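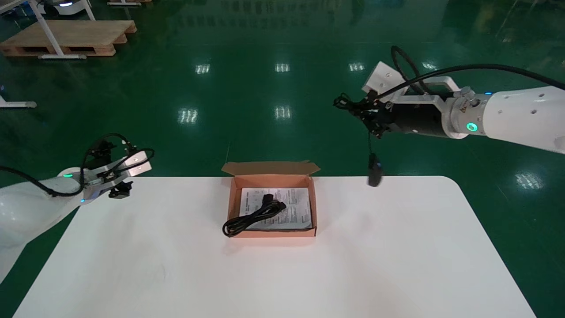 **Slide 4: the packing task (3 minutes)**

Good afternoon again. Our student team at Erkholm has worked on one task this term: put a power cable in its box and close the lid. We call the project Evar. Please look at the cable, how it lies in loops on the paper and comes over the front left corner of the box. With a cable like so, the lid can not close well. In our scoring this counts as a fail, even if the plug is inside.

(Pause. Let them look.)

**Slide 5: how we score**

- 20 trials for each student, always the same box
- one point for cable inside, one point for lid closed
- no touching by hand after the start

Say that Adhiambo wrote the rules and Kuo-hua made the timer. Best result until now is 19 closed lids from 20, by Perihan. Mine is lower, I can tell it if somebody asks.

**Slide 6: what was difficult**

The two arms must wait for each other. In July we had one program for each arm, and they met over the box. Now there is one program for both.

Do not read the code aloud. Show only the waiting part, line 30.

Thank Ms Simard for the room keys. Questions, then give the microphone to Zbigniew.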